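Progress report, gripper comparison, Dekancombe workshop
2025-02-05
By the handling trials team, Fanesmont

Since the last report in December we have finished the first part of the comparison. Both finger types, the Hilitz and our own longer pattern, are now tested on the two-arm cell. We recorded 820 grasps in total, and 9 of them had to be thrown away because the controller lost its time signal.

The most difficult objects are still the flat ones and the ones that fold. A thin board is hard to take from a smooth table, and a small easel changes its shape when it is lifted from the wrong bar. With the long fingers we see fewer slips, but they hide more of the work from the wrist camera. We did not expect this to matter so much.

The two views that follow are from the board and easel task, first the fixed camera and then a wrist camera.

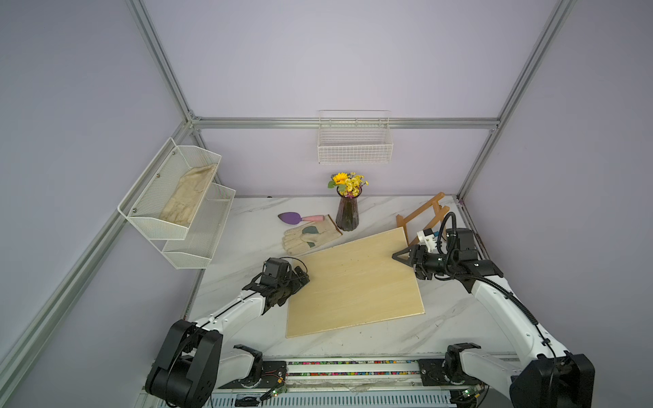
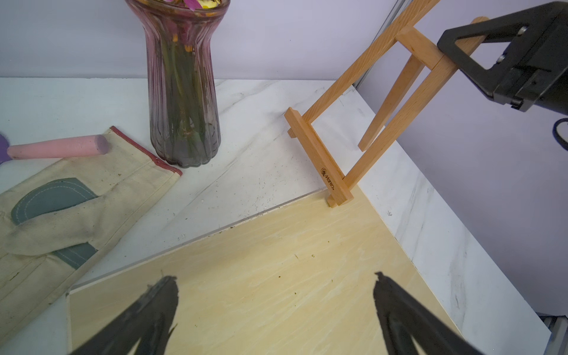 The delivery of the second controller from Espinoza is late by 2 weeks. For this reason we could not start the comparison of controllers, and we ask to move this milestone to the next period. The budget is not changed. In the meantime we will shorten the long fingers a little and repeat the flat objects with the same settings, so the results can be put side by side.

Fanesmont Handling Trials, Dekancombe | Contact | © 2025 | Back to top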